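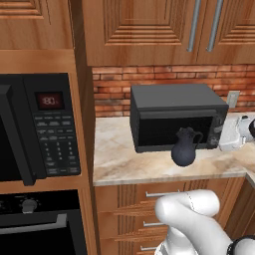 Minutes of the Harahap Crime Readers' Circle, February 3, 2020

Present: Nabila Sitompul (chair), Izzati Chong, Akash Dubey, Intan Halim (minutes)
Apologies: Aparecida Magalhães, who sends her love and her vote for the spring list

1. Welcome and last minutes
Nabila welcomed everyone in out of the rain and thanked Izzati for the ginger cake. The January minutes were agreed, once we had corrected the spelling of the inspector's name, which I had managed to get wrong in both places.

2. This month's book: The Udov Inheritance
A long and very happy discussion. Akash had guessed the poisoner by chapter 13 and was rather pleased with himself, though he admitted he had the motive quite wrong. Izzati loved the sea crossing and the old aunt, but felt the second will turned up far too conveniently - she would have liked a hint of it earlier on. Nabila read out the passage on page 135 where the doctor lies about the train, and we all agreed it was the best thing in the book. Intan found the romance a bit of a slog but cried at the end anyway.

3. Next book
There were 2 titles put forward, The Nolow Bequest and A Quiet Week in Soseo. After some friendly back and forth, and with Aparecida's vote counted, we chose A Quiet Week in Soseo. Akash will ask the library for the large print copy.

4. Author evening
Nabila has had a kind letter back from the author we wrote to before Christmas, who would be glad to come in spring if we can offer a lift from the station. Izzati will drive. Questions for the author to Nabila, please, and no giving away endings for those still catching up.

5. Any other business
Would whoever borrowed the short stories please bring them back - Aparecida is waiting for them.

Next meeting at Izzati's, usual time.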